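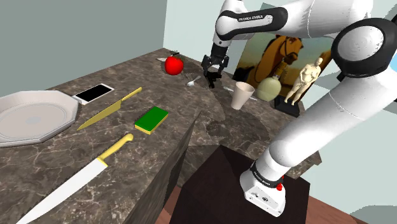 February progress note: counter-clearing in simulation

Hi all, a quick one on where the Zondley grant money has been going. Short version: the kitchen part is moving along nicely, the grasping part is stubborn, and I'd like to shift a little of the compute budget (more on that at the end).

Where things stand

The simulated kitchen is up and running and I'm really happy with it. We have a Franka arm on a pedestal beside a marble counter, and each episode drops a different jumble of stuff on top. In the one I picked for this note there's an apple, a paper cup, a sponge, a phone, a big plate, two knives with yellow handles and a little white fork, plus a painting of a horse leaning on the back wall. The policy gets a written request, something like "put the apple on the plate," and has to work out the rest for itself.

I ran 500 training scenes and held back 60 for testing. On those, the January version finished 30 of the 60. The new one, which I've been calling Luveo, finished 41. That's a jump I didn't expect this early!

What changed

Mostly one thing. The old policy picked a target and committed to it, even when the gripper was coming down a bit off. Luveo stops a short distance above the counter, looks again, and re-scores its top few grasps before closing the fingers. It costs a little time per pick (fine by me) and it helps most when things sit close together near the back wall.

What's still bad

Flat things. Forks, knives and thin sticks account for most of the 19 failures. The fingers either skim over the top or press into the marble and the episode times out. I tried a softer contact model for a week and got nowhere, so I've put it back the way it was. The next idea is to slide the item toward the front edge and pinch it there, which worked in a toy version but hasn't met a cluttered counter yet.

Tall, narrow things also get knocked over on the way to something else. I haven't scored that separately so far, and I should.

Next month

I want to add over 700 scenes with lots of flatware in them, rerun the test set with spills and topples counted, and get the sliding move into the main code. The budget ask is small: could I move the unused travel money to GPU hours? If that's okay, a yes by email before Sunday would let me queue the big run for the weekend.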